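Harkolville Clothes Care Open House: I Went So You Don't Have To

The flyer promised "a new way to think about your closet." I have had the same closet for years and I think about it as little as possible, so I was curious what there could be to add. The open house was held in December at the old Dorkuvier building on the north side of Harkolville. Parking was free. Coffee was also free and had been made a long time before I got there.

Dorkuvier sells storage and laundry goods, mostly to small hotels and rental owners. For the open house they had invited two other outfits, Nukico (hangers, racks, hooks, that sort of thing) and Mfaume, which does sorting and folding courses. The sign in the lobby said 3,000 square feet of display space. Maybe so, if you include the stairs.

The hanging station

I went to the hanging tables first, having read the most about them beforehand. Our guide was Umesh Chaudhary, who was patient and knew his stuff, and who did not try to sell me anything for the first ten minutes. His argument is that most clothes are ruined between the basket and the rod. They get balled up, they sit, and then someone forces a hanger through a stretched neckline and blames the washing machine.

I buy half of that. I have ruined plenty of shirts in the machine.

What he wanted us to look at was how a light floral fabric behaves when it is picked up out of a heap and a hanger has to go into it. Thin cloth folds over on itself. You think you have the opening and you have a pleat. Anyone who has tried to hang a summer top in a hurry knows this, and I was prepared to be bored by it, but up close it is a fussier job than I would have said. The cloth was full of deep creases and the blue hanger looked very narrow against it.

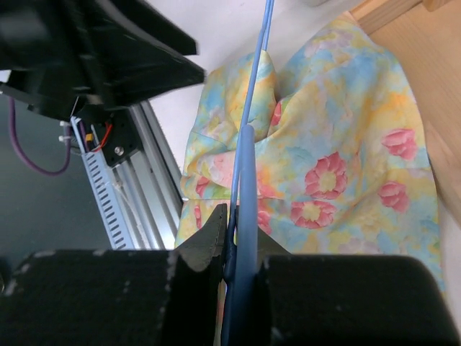

The rack

Nukico's people talk about the rack as if it were furniture. I would call it a rack. Pale wood, one rod, two posts, a low base to keep it upright. It suits the top of a table, and that is my first complaint, because I don't hang clothes on a table and neither does anyone I know. Umesh's answer was that it is meant for sorting and staging: you hang a few things, check them over, then carry them to the real closet. That adds a step. When I said so he agreed that it adds a step.

I asked what was wrong with the shower rod, which is where my staging takes place. He said nothing was wrong with it if it worked for me. A woman behind me wrote this down.

The price list was taped to a pillar. The rack comes in a set with 50 hangers, and you can't buy it alone, at least not that day. I have a drawer of hangers already. I suspect everybody at that open house has a drawer of hangers.

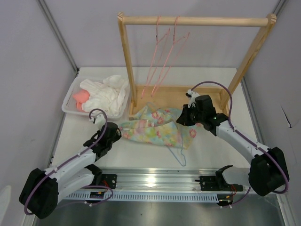

My real gripe with displays like this one is that they make the work look smaller than it is. At home I would be starting with a bed covered in laundry and a phone ringing. The table had one flowered piece in the middle with a light blue hanger partway under it, two pink hangers waiting on the rod, and one white basket holding mostly white things. I could manage that too. Put a week of towels in there, some kids' socks and a pair of jeans with something in the pocket, and then I'll be interested in your method.

I said a version of this to Umesh and he pointed out, fairly, that you can't teach with a mountain. Mfaume's beginner course apparently starts with four garments and stays there for the whole first session. The course has 789 graduates, according to the handout. I would like to know how many of them still do it.

On wire hangers

There was a small argument at the table about wire, so I'll pass it along. One visitor held that wire hangers leave bumps in the shoulders and should never be in a display about caring for clothes. Another said they are thin and take up no room, and that a thin hanger is easier to get into a narrow neck. Both are true in my experience. I use wire for things I don't care about and thick ones for my two good jackets.

The colors got a mention as well. Pink for one kind of item, blue for another, if you follow the Mfaume handout. I am not going to do that. I can tell my blouse from my husband's work shirt without a code.

Where I did come around a little was on laying the piece out flat before the hanger goes anywhere near it. I have always done it in the air, with the shirt in one hand and the hanger in the other, shaking. Flat on a clean surface you can at least see what you've got – where the edges run, what is folded under what. I tried it when I got home, on the kitchen counter with a rayon top that usually fights me, and it went on straight the first time. One top proves very little. I did the next one in the air out of habit and had to start over.

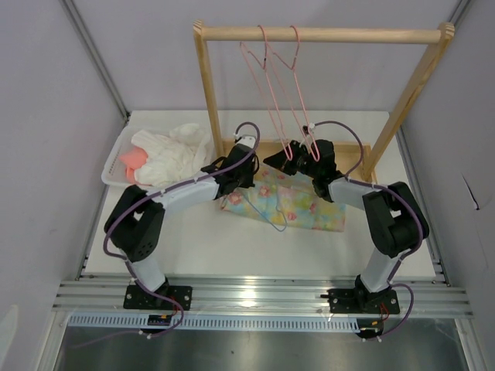 Floral fabric laid flat with the blue hanger over it, Harkolville open house.

The rest of the building

Upstairs there was a room of shelf liners and a room of vacuum bags. I spent 4 minutes in the first one and skipped the second. The folding demonstration was full, so I watched it from the doorway behind a tall man and can report that it involved folding.

Lunch was sandwiches, and they ran out early.

Would I go back? If you run a rental or a small inn and have to turn over linens and robes all day, then probably yes, and go in the morning while the tables are quiet enough to ask questions. Ask for Umesh. For an ordinary household I don't see a trip in it. The flat table tip you now have for nothing, and I still don't own the rack. They told me the next open house may include ironing, and I put my name on the list for that, mostly to find out whether they think I should be doing it.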